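Reel 6

The feature was called Trirkircombe and ran 91 minutes. Wandent had delivered it to distributors with a stereo mix, a music and effects track, and a dialogue stem. The dialogue stem had a gap in reel 6. I was hired to fill it.

The gap lasted 284 frames. In the finished mix the old clockmaker, voiced by Economou, speaks one sentence over that length. In the stem there was room tone and nothing else. The line could not be lifted out of the mix cleanly because a brass cue sat on top of it.
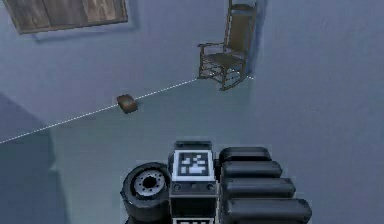

The room from above, window at upper left.

I worked from the session logs first. Economou recorded in four visits, standing, with a single microphone and the script on a music stand. Each take had a slate number, a length, and a one-word note from the director. Most of the notes said "good" or "again." The last slate in the log was 1278. The line in the film did not match any of them.

I checked this twice. The script for the scene reads: "Leave the door, I'll see to it in the morning." In the mix he says: "Leave the door. I'll see to it." The pause between the two halves is longer than any pause in the logged takes, and there is a breath in the middle that the editor had left in.
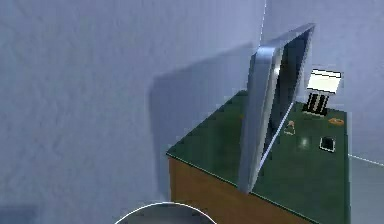 The music cue was written to the long pause. I had the composer's timing sheet, and the brass enters on the breath. The line must therefore have existed before the score was recorded, which was in May. Economou's final visit was earlier than that by two weeks. He did not work again. The studio did not announce that he had been ill until the film was in theaters.

I wrote to the dialogue editor and asked whether there had been a pickup session that was left out of the log. I attached the timing sheet, the slate list, and a short clip of the mix with the frame numbers burned in.
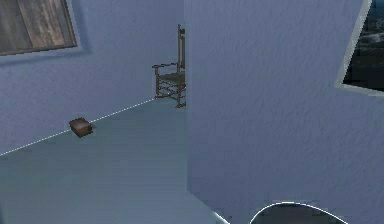
Brigitta Pichler answered that there had been no session. He had telephoned the cutting room to say he would not be able to come in, and the machine on the line had been recording. At the end of the call someone beside him asked about the door. She had kept two sentences of what he said, taken the hiss down, and rolled off the low end to match the microphone. The director approved it without asking for the slate. She still had the tape, and I could have it if I returned it.

The tape came by courier in a padded box marked Cimitz, after the lab that had last cleaned it. I baked it, let it rest overnight, and made one pass. The whole call is just over three minutes. I transferred all of it, as the contract requires, and cut out only the part I needed.

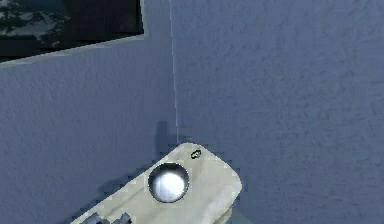

Delivery notes

Dialogue stem, reel 6, gap filled. Sync confirmed against the mix to the frame. The breath has been kept.

Source entered as "wild line, no slate." The form has a field for the recording location. I left it blank, then went back and typed "home."

Full transfer not supplied. Original returned to B. Pichler.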